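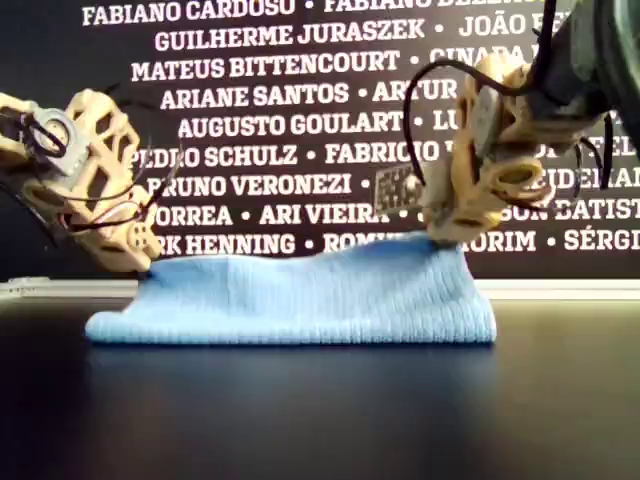 # Wuron Daily Closes

Thank you for stopping by! Wuron is a small, tidy set of end-of-day prices for the shares listed on the Mivside exchange, along with the notes I wish I'd had when I started collecting them. It began as one spreadsheet I kept for my own savings, grew a second tab, then a third, and eventually got so slow to open that moving it into plain text files seemed like the kind thing to do for everyone (my laptop included).

If you want to draw a chart, test a simple idea, or teach somebody how a stock index is put together, I hope you'll feel at home here. If you want to trade by the second, you'll need something much faster and a good deal more expensive.

## What's inside

- `closes/` – one CSV file per listed company, with a row for each trading day
- `index/` – the daily level of the Castillo index, rebuilt from the closes
- `actions.csv` – splits, dividends, name changes and delistings
- `holidays.csv` – days the exchange was shut, including the half days
- `notes/` – longer write-ups of the odd cases, some of them very odd

There are nearly 200 companies in all, counting the ones that have left the exchange. I keep the departed ones on purpose. A test run only on the survivors will look far rosier than it should, and I learned that one the slow way, with a strategy I was awfully proud of for a month or so.

## Columns

| Column | Meaning |
|---|---|
| `date` | Trading day, year first |
| `ticker` | Symbol in use on that day |
| `open`, `high`, `low`, `close` | Prices as printed, with no adjustment |
| `adj_close` | Close adjusted for splits and cash dividends |
| `volume` | Shares traded in the regular session |
| `flag` | Blank if all is well, otherwise a code from the list further down |

Prices are in local currency and kept to 2 decimal places. A few of the cheapest shares used to trade in smaller steps than that, and for those the original figure sits in an extra column called `close_raw`.

## Getting started

Copy the folder anywhere you like. Nothing needs to be installed, and any program that opens a CSV will do. If you'd like the helper script as well:

```
python gromolar.py --ticker ABC --from 2019 --out abc.csv
```

Gromolar is the little tool I use to cut out a slice of the data and join it to the corporate actions. It's plain and a bit fussy about its arguments, so do run it with `--help` first. It will refuse to overwrite a file unless you add `--force`, which has saved me from myself more than once.

## How the index is rebuilt

The Castillo index weights each member by the value of its freely traded shares, with a cap of 9 percent on any single name. Membership is reviewed twice a year. Between reviews the weights drift along with prices, and the divisor changes only when a member splits off a business, issues new shares or drops out.

My rebuilt levels follow the published ones closely, but they won't match on every day. The gaps I know of come mostly from share counts that were revised later on. I've left those days alone and marked them, as I'd much sooner you see the gap than have me paper over it.

## Flags

- `H` – trading halted for part of the session
- `N` – no trades, so the previous close is carried forward
- `R` – price revised after first publication
- `S` – share count uncertain
- `X` – last day before delisting

## Known problems

Volume is missing for 14 sessions in the early years. The prices for those days are fine, so I kept the rows and left the volume cell empty. Please don't read an empty cell as zero!

Two companies swapped tickers after a merger, and if you sort by ticker alone you'll get one very strange chart. Use `company_id` in `actions.csv` to keep them apart.

Special dividends paid in shares of another company are adjusted by hand. I check the sums, but a second pair of eyes is always welcome.

## Changes

**April 2025** – Added the half days to `holidays.csv`, fixed adjusted closes after a late dividend correction, and rewrote the section on flags.

**February** – Moved the delisted companies in with everyone else. They used to live in a folder of their own and were easy to miss.

## License and a small request

The files are free to use, share and change, as long as you mention Wuron by name and pass this page along with them. Nothing here is investment advice. If you spot a wrong price, open an issue with the ticker, the date and the figure you think is right – a link to the exchange's daily bulletin helps a lot.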